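CPU socket

Hardware Reference > Desktop Parts > Sockets and Slots
March 2018 | By Bukola Nwosu
Print this article | E-mail this article

A CPU socket is the fitting on a desktop motherboard that holds the processor and connects it to the rest of the computer. It lets the processor be put in and taken out without soldering. Most desktop boards have one socket. Server and workstation boards may have 2 or more.
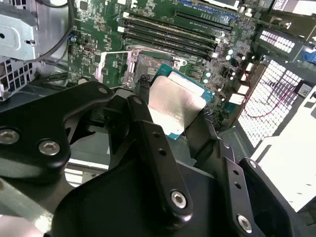 Évan Moulin, commenting on an earlier version of this article, wrote that it spent too long on socket names and not enough on the lever, which is the part most people ask about. He also asked for a clearer account of how the processor is lined up before it goes down. Both sections have been expanded.

Parts

The usual desktop socket has three main parts: a plastic body set on the board, a field of electrical contacts inside the body, and some means of holding the processor in place. On many boards the last of these is a hinged metal frame with a load lever along one side. With the lever raised, the frame can swing open. With the lever down and hooked under its catch, the frame presses on the edges of the processor and keeps it flat against the contacts.

The processor itself is a small square or oblong package. Its base is a thin board called the substrate, often green. On top of the substrate is a metal lid, the heat spreader, which protects the silicon underneath and carries heat to the cooler. The maker's name and model number are normally marked on the lid.

Types

Sockets are grouped by where the pins are and how the processor is held.

Pin grid array (PGA). The pins are on the underside of the processor and drop into holes in the socket. Many PGA sockets are of the zero insertion force kind, in which a lever slides the contacts against the pins after the processor has been set down. A bent pin can sometimes be straightened with a thin blade.

Land grid array (LGA). The pins are in the socket, and the processor has flat gold-colored pads. The processor is safer to handle, but the socket is easier to damage. LGA sockets are commonly named after their contact count, so that a socket called LGA 1151 has 1,151 contacts.

Ball grid array (BGA). The processor is soldered to the board and there is no socket. This is common in laptops and small devices.

Installing a processor

The computer is shut down and unplugged, and the side panel is taken off. Work is easier with the case lying flat so that the board faces up. A wrist strap clipped to bare metal on the case guards against static.

The cooler comes off first if one is fitted. The load lever is pressed down slightly, moved sideways to clear its catch, and raised as far as it will go. On LGA boards the frame is then opened. The processor is held by its edges, never by the pads or pins.

A small triangle on one corner of the processor matches a mark on the socket or the board. Many LGA processors also have two notches in the substrate that fit over tabs in the socket body. Once these agree, the processor is lowered straight down and let go. It should not be slid or pushed. The frame is closed and the lever brought down. On LGA sockets the lever takes a fair amount of force - more than first-time builders tend to expect - and some creaking is normal.

Thermal paste goes on the heat spreader before the cooler is fitted.

Removal

Removal follows the same steps in reverse. Old paste can make a cooler stick, and on PGA boards a hard pull may bring the processor out with it while the lever is still down. Running the computer for a few minutes before shutting it down softens the paste. A slight twist of the cooler then usually breaks the bond.

An empty LGA socket should be covered with its plastic cap. Caps are often thrown away after the first build, and some board makers will not accept a return without one.

Compatibility

A processor that fits the socket may still not work in the board. The chipset and firmware must also support it, and the board maker's support list is the usual place to check.

See also: Heat spreader; Load lever; Memory slot; Thermal paste

Filed under: Motherboards, Processors, Building and Repair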